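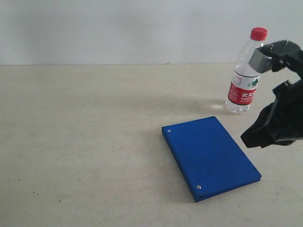 Quick one on the Barkeo starter kit, week two. Short version - I like it, I don't love the price. The kit ships as arm, gripper, one power brick and a quick-start card with 6 steps on it, and step 4 is wrong (the cable goes in before the bracket, trust me). The gripper is the good bit. Flat grey pad at the tip, which I wanted for bottles, and a water bottle with a red cap is my standard test for everything anyway. Bulky thing next to a bottle though, all black housing and angles. If your bench is narrow, measure first.

Setup took me 32 minutes. Would of been less with a decent manual. Software is fine, a bit gray and slow, crashes if you unplug the wrist camera while its running. Support answered in 24 hours. No complaints there.

Wrist view is where I spend most of my time now. Wide open fingers, cap just peeking in at the bottom, nudge, check, nudge again. The preview is on the soft side but ok for lining up.
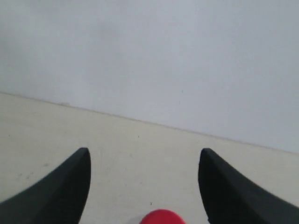 Tímea Boros wrote in to say the Handeck kit has a sharper preview but you pay extra for the pads, and she'd still pick the Barkeo for a first arm. Fair. Haven't tried the Handeck - maybe in the summer.

Still to do: longer runs, the spare pads, and that firmware update from March I keep putting off.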